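3.2 Lining the tray

Thin sheet goods are awkward to lay flat in a shallow recess. A stiff card drops into place under its own weight, but a light, translucent sheet lifts at one corner as soon as another is pressed down, and any fold made early on tends to stay. We therefore treated lining as a task of its own within the Stinport household set, which holds 426 trials over 28 tasks. Each trial was done by one person at a small table, with a rectangular tray whose raised rim leaves a recessed area for the sheet.

In most trials the left hand stayed near the rim while the right worked on the sheet itself. Figure 4 gives a typical moment: the sheet covers the left and middle of the recess, and pressure is applied towards the upper right.

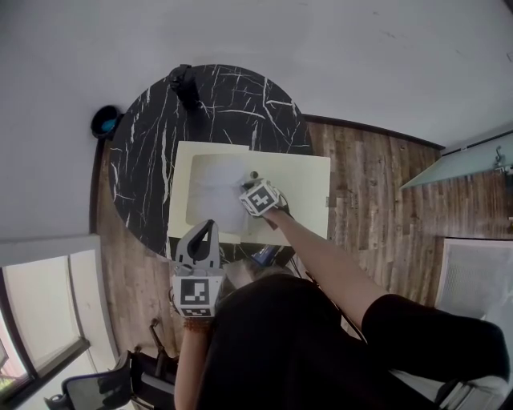
Figure 4. Pressing a thin translucent sheet into the recess of a cream-coloured tray on a round table.

Coverage was scored in the manner of the earlier Mekeck trials - the share of the recess hidden by the sheet once both hands had been withdrawn - and folds were noted separately. Sheets that overlapped the rim were not marked down unless they also pulled away from a corner. Two kinds of error made up most of the low scores. In the first, the sheet was set down off centre and then dragged, leaving long creases along the direction of travel. In the second, it was pressed from the edges inwards, so that slack gathered in the middle and had to be worked out again by hand.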